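The table in the back room

I bought the table in January from a secondhand office furniture place called Gradano, out past the ring road. It was 86 dollars, which seemed fair for solid wood with one hole in it. The hole is for cables. I don't have any cables there, so it's just a hole, and for the first month I kept losing small screws down it.

The room used to be where we put things we hadn't decided about. I wanted one surface where I could sit down and sort paper without having to clear it for dinner first. That was the whole plan. I measured the wall three times and still had to take the baseboard off on one side to get the table in straight.

The wood marks easily. I found that out with a mug on the second day, and then again with a pen that went through a thin envelope. I tried a tablecloth, but you can't write on a tablecloth, and the cards slid around with it whenever I leaned on the edge. What I use now is a big board, pale gray, nearly white. It was sold as a display panel and it had been leaning behind a door since we moved in. It's smooth and matte, so the lamp doesn't glare off it in the evening, and a card laid on it is easy to pick up with a fingernail.

I should say what the cards are. For years I kept notes on things around the house on whatever was closest – receipts, the backs of bank letters, the inside flap of a cereal box. Paint names, filter sizes, which key goes to which lock. Last winter the furnace needed a part and I spent most of a morning looking for a number I knew I'd written down. It was on a paper bag. After that I ordered a pack of 1,000 blank white cards from Esto and started copying everything over.

I print them now. My handwriting is bad enough that I'd only be moving the problem from one kind of paper to another. The type has to be small to get it all on, and I keep each card to one subject. When a card fills up I start a second one and put the same heading on it. 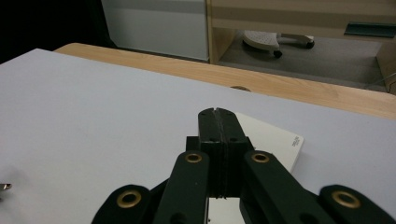
So far I have 270 finished. The kitchen took the longest, mostly because of the appliances. Every one of them has a model number in a place you can only reach lying on the floor. The bathroom went fast. The garage I've been avoiding.

I sort them on the board before they go into the box. I tried sorting by room first, then by type of thing, and went back to room. If the shower is leaking I'm going to look under bathroom, and I won't be thinking about whether a washer is plumbing or hardware. The only group that isn't a room is paint, which gets its own section because we used the same color in the hall and upstairs and I kept making duplicate cards for it.

The box is an old Feludent tin from the dentist's office my aunt used to work in. It's a little too wide for the cards, so I cut a strip of cardboard and wedged it down one side. There are 7 dividers in it. I'd like a proper file drawer someday but the ones I've seen cost more than the table did.

A few things I'd do differently. I'd buy slightly heavier cards, as these bend at the corners after you've pulled them out a few times. I'd put the date on every card from the start. I have two that disagree about the size of the bedroom window shades and no way to tell which came later, so I'm going to have to get the tape measure out again.

I'd also cut the board down. It doesn't match the table, and it partly covers that hole, which is good for the screws but means the edge catches my sleeve when I reach across. Roy's, the frame shop by the post office, will trim it if I bring it in. It won't fit in the car flat, so that's waiting until I can borrow something bigger.

The garage is next. I've set aside a stack of blank cards for it and moved the good flashlight to the shelf by the door.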